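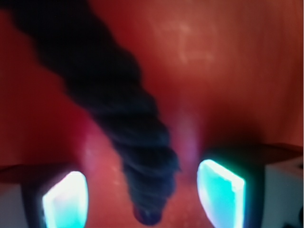 A rope end between the lit pads of the gripper at Trokier's handling cell.

The fault log for the Lanz rope trials lists 2,848 grasp attempts. In 285 of them the controller reported a secure hold and the arm moved off with nothing in its fingers. The software raised no alarm on any of those runs.

Khairul Kwok, who reviewed the log in June, traced the error to the width check. The controller compared finger spacing with a stored value for the rope and accepted any reading inside the tolerance. A fold of cloth pinched between the pads gave nearly the same reading as the rope, then slipped out during the lift.
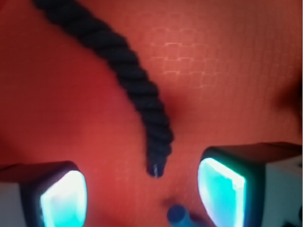
Dark rope made matters worse. The vision model, supplied by Penon, placed the tip too far along its length whenever a shadow continued the line of the rope, and the fingers closed past the end.

Trokier has narrowed the tolerance and added a second width reading after the lift. A mismatch now stops the arm and holds the fingers still until an operator clears it. The revised code has completed 683 attempts of a planned 3,000. Two false holds have been logged, both on the first shift, and both stopped the arm.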